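4 Laying out and setting square pavers on open ground

Read section 3 (base and bedding layer) before starting. The steps below assume that the bedding has been screeded and that nobody has walked on it since. They apply to Goravwood square pavers in the light gray and dark gray finishes. For sloped driveways, see section 6.

4.1 Before you start

Check the delivery against the packing slip. A full pallet weighs up to 700 kg and must be put down on firm ground, never on the finished bedding. Open at least three pallets at once and draw from all of them in turn. Shade varies slightly between batches, and mixing keeps the variation from showing up as a band.

You will need:
String line and pins
Rubber mallet
Straightedge
Joint spacers
Plate compactor with a rubber pad
Dry jointing sand

CAUTION: Wear eye protection and a dust mask when cutting. Wet cutting is preferred.

4.2 Setting out

1. Choose a main line. On a long plaza this normally runs down the middle, in the direction most people will walk.
2. Stretch a string along the main line and pin it at both ends. On long runs, add a pin every few yards so the wind does not move it.
3. Set a second string at a right angle to the first. Check the corner with the 3-4-5 method.
4. Lay one dry row along each string. Adjust the spacing now if the last paver would be cut to less than half its width.

4.3 Mixing the two shades

Goravwood pavers can be laid as a strict checkerboard or as a loose one. For a strict pattern, alternate light and dark in both directions. For a loose pattern, let two of the same shade meet now and then, but avoid runs of four or more. Stand back after every few rows and look along the surface at a low angle. Mistakes in the pattern are easier to see from a distance than from directly overhead.

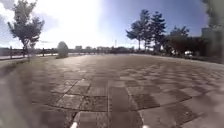 Figure 4-2. Loose checkerboard in two shades of gray, with a straight seam running away from the viewer.

4.4 Setting the pavers

1. Start where the two strings cross and work outward.
2. Lower each paver straight down. Do not slide it across the bedding.
3. Tap it level with the mallet and check it against its neighbors with the straightedge.
4. If an edge stands proud, lift the paver, scrape out a little bedding and set it again. Do not try to hammer it down.
5. Check the joint lines against the string every fifth row.

NOTE: A raised edge shows most clearly in low sun, when it throws a thin shadow along the joint. Early morning is a good time to inspect.

4.5 Filling the joints

1. Sweep dry sand diagonally across the surface until the joints are full.
2. Make two passes with the plate compactor – the second at a right angle to the first.
3. Top up the sand and sweep off the rest.

CAUTION: Never run the compactor without the rubber pad. Bare steel will mark the surface, and the marks cannot be removed.

Keep vehicles off the paving until the edge restraints are in place (section 5). Order replacement joint spacers under part number 3160.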